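In defence of the dumping bin

Every March the tidying advice comes round again, and every March it says the same thing: one place for each object, one label for each place. I followed it for a year. I bought 10 small tubs from Wivard, wrote labels for all of them and lined them up on a shelf. By the next spring most of the tubs were half empty and the things I used were back on the table.

I now think one large open bin does the job better, at least for the things that move about during the day. Drinks bottles, toys, gadgets waiting for a new battery. None of these has a proper home because none of them stays put for long. A lid only slows people down, and a label starts an argument about what counts as kitchen and what counts as play.

The usual complaint is that a bin becomes a heap. It does if it's deep and never emptied. Mine gets tipped out on the table when the bottom can no longer be seen, and the whole job takes less time than reading the labels did.

The other complaint is looks. The catalogue from Peltovia shows woven boxes in matching cream, and they are handsome — but a bin that gets daily use will be scraped and scuffed whatever it cost. I'd sooner have a plain grey one that can take it. A purple bottle next to an ear of corn next to something silver-grey in plastic is not a system, and I can still find the bottle.

Keep the labels for screws and spices.

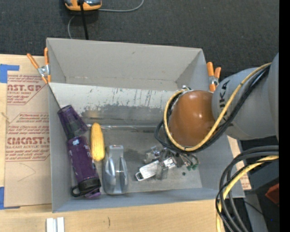 Photo: Erine Vakulenko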